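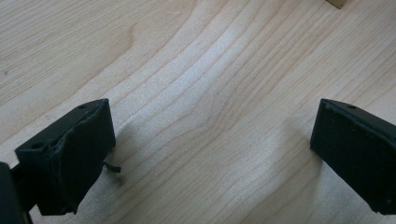

According to the Endville Town Register, plain sawn boards "move with the weather whether the joiner likes it or not," a remark often repeated in writing on wood grain.

Wood grain is the direction and pattern of the fibers in a piece of wood. The word is also used loosely for the figure, meaning the marks seen on a cut face.

Cause
In places with a cold season, a tree adds a layer of new wood each year. Wood formed early in the season, from April on in many northern areas, has larger cells and is often paler. Later wood is denser. A saw cut through these layers shows them as lines, curves or loops, depending on the angle of the cut.

Types of cut
Plain sawn boards are cut along one side of the log and often show arches or nested curves. Quarter sawn boards are cut close to a right angle to the rings and show straighter lines. They swell and shrink less across their width but waste more of the log. Rotary cut veneer is peeled from a turning log and has a broad, wandering figure.

Working
Planing against the grain can lift and tear the fibers. Wood splits most easily along the grain and is much stronger in that direction.

Trade use
The Woller sawmill at Endville sorted boards by grain into four grades. Its stock book lists 3474 plain sawn boards and 1433 quarter sawn. Boards up to 20 feet long were sold to Zinthorpe, a maker of floors and stair parts.

See also
Figure (wood)
Growth ring
Veneer

Page last changed 2/24/24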